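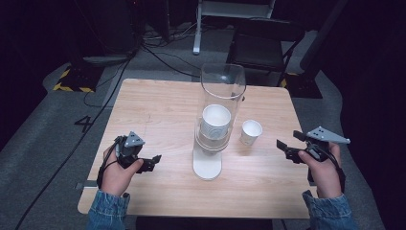
Boards > Home & Kitchen > Coffee Corner > Paper or mugs for a big family get-together?

bernby_baker
Hello all! I'm hosting my mother's side of the family in June and I've gone back and forth so many times that my husband has left the room. We'll have 85 people if everyone comes (they always come), coffee and lemonade all afternoon, and I own maybe a dozen mugs that match. Do I buy paper cups, or borrow mugs from the church hall and spend the evening washing up?

Dodunis
Paper, dear, and don't feel bad. We did mugs for my parents' anniversary and I missed the whole cake because I was up to my elbows in suds – lovely photos of everybody but me. Buy more than you think, though. People set a cup down, wander off to hug a cousin and take a fresh one.

oldpercolator
I'll gently disagree with Dodunis. Coffee in a thin paper cup is too hot to hold and then cold before you've found a chair. The hall mugs are sturdy, and washing up with the aunts was where I heard all the best family stories.

Dodunis
Your aunts sound more helpful than mine!

Jostico
Could you split it? Mugs for the coffee crowd, paper for lemonade. Kids drop things. Put out a marker on a string so people can write their names, and you'll go through far fewer.

oldpercolator
Markers never work at our place, they walk off with the first teenager. The split is a good thought, though, and I'd be happy with that.

bernby_baker
Oh, I like the split very much. I'll ask the hall about mugs this week and get double-wall cups as a backup for the hot drinks. Now, does anyone have a lemonade recipe that isn't all sugar? My uncle is supposed to be watching his.

Jostico
Start a new thread for that one – I have opinions!

Recent topics
Cleaning a stained thermos
How strong is too strong?
Lemonade for a crowd
Folding chairs, rent or buy?

Contact us | Back to top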